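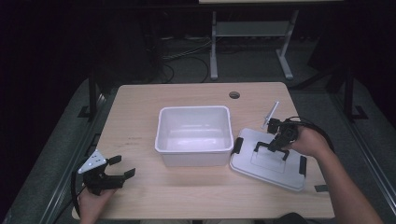

Comparing two grippers is mostly a matter of keeping everything else the same. In this unit you will run one set of tasks with two hand-held grippers, score the trials, and write up which finger design you would put on the arm and why. The tasks use household objects because their shapes are awkward in ordinary ways. A storage bin lid, for instance, gives you a flat rim, two latch clips and a raised panel in the center, and each of those asks for a different approach angle. Coming down on the raised panel with both fingers pointing at the table is one option. Taking the lid by its edge is another, and it usually needs the second hand. Decide on your approach before the trial starts and write it on the score sheet.

Unit 4: Comparing Grippers by Hand

What to bring

Your lab notebook, the printed score sheet, and the reading on parallel and angular grippers. Tools and objects are kept on the Barnow shelf. Sign out both grippers in a pair together. A left tool from one pair and a right tool from another will have different wear and the trials can't be compared.

Why we test by hand first

Mounting a new gripper on an arm takes most of a lab session. Wiring, tool weight, the center point offset and the collision model all have to be redone. A hand-held version with the same fingers can be tried in minutes, and many bad designs show up right away. If you can't pick something up with the tool in your own hand, the arm is unlikely to do better with it.

There are limits. Your wrist gives a little when the fingers touch the table, and a stiff arm doesn't. You also correct mistakes without noticing. A trial that felt easy may have included three small adjustments that a controller would have to plan for. This is why the score sheet has a column for corrections, and why your partner fills it in.

The two finger designs

Design A is the Mokis finger. It has a firm pad with a straight face and closes with the pads parallel. It is good on flat-sided things and on edges, and it holds its alignment well. It is poor on anything that rolls.

Design B is the Skuvlow finger. The pad is softer and bends around the object as it closes. It takes round and irregular shapes better, but the grip point is harder to predict, and the tip is thick. Thin objects lying flat are difficult for it.

Both designs fit the same handle and use the same trigger travel, so you can change fingers without changing anything else. Make the change between blocks of trials and never inside one.

Setting up the table

1. Clear the table except for the objects in the current task. Spare fingers and notebooks go on the side bench.

2. Place the bin and its lid at the marks on your layout sheet. The lid starts flat on the table, off the bin.

3. Route the cables away from the work area. A cable that pulls on the handle will change the feel of the tool, and you will compensate without knowing it. Let it fall over the side of the table with some slack.

4. Check the controller. The sample rate should be 25 per second for every trial. If the log shows a different rate, stop and restart the controller.

5. Open and close each gripper fully and look at the reading. It should return to the same value each time it opens. Note the value.

6. Look at the pads before the first trial and again at the end of each block. Write down any tears, loose material or rounded corners. Worn pads are still usable for practice, but a comparison needs both designs in similar condition, and the reader of your report has to know what condition that was. Pay attention to the lower ends of the pads, where frayed material can hang down between the fingers and touch an object before the pad does. 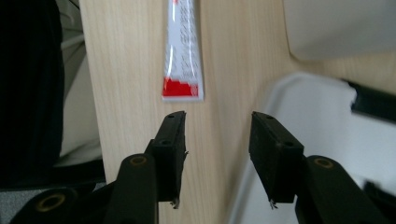 7. Start the log, say the trial number out loud, and begin.

The tasks

Task 1, lid. Pick up the lid and set it on the bin. You may use both grippers. The latches stay open. A trial counts as a success if the lid sits level on the rim when you let go.

Task 2, tube. Pick up a squeeze tube lying flat and put it in the bin. Use one gripper. The tube is thicker at one end than the other, so the place where you grip it matters. Do half the trials on the body and half near the flat crimped end. Keep these separate on the score sheet – they often give opposite results for the two designs.

Task 3, handover. Pick up the tube with one gripper, pass it to the other, and place it back on the table. The tube must not touch the table during the pass.

Run each task with both designs. Swap roles with your partner after every block so that the results don't depend on one person's skill. If the two of you disagree on a score, write both scores down.

Scoring

Give 2 points for a clean success, 1 point for a success with corrections, and 0 for a drop or a failed grip. A correction is any visible change in approach after the fingers have first touched the object. Opening and closing again counts as a correction. Moving your own feet doesn't.

If an object slips but stays in the grip, score the trial as usual and write "slip" in the notes. Slips are worth looking at later in the log, where they may show as a small drop in the opening width.

Reading the log

Each log file stores the trigger position, the finger opening and the time. Files are cut at 4000 rows. At the rate given above that is 160 seconds, which is enough for any single trial. Don't try to fit a whole block into one file.

Plot the opening against time. A good pick has one smooth closing, a flat section while the object is held, and one opening. Repeated short dips before the flat section are the corrections your partner should have counted. If the plot and the score sheet don't agree, trust neither and look at the video.

Camera placement

The overhead camera shows both hands and the whole table, and is the better view for Task 3. The camera on the tool shows the fingers and the last few inches before contact. For the tube it is the more useful one, since you can see whether the pads are centered on it. Its weak point is that the pads and finger arms cover much of the lower part of the picture, and an object close in may be hidden behind them.

Writing it up

The report should be short. State the condition of the pads, give the score table for each task, and include one plot of a clean trial and one of a corrected trial for each design. Then make a recommendation. "It depends on the object" is acceptable only if you say which objects and point to the rows in your table.

Reading for next time: the Van der Linden notes on mounting plates, sections on tool weight and center point. Bring your pad condition notes with you. They will be used again when the fingers go on the arm.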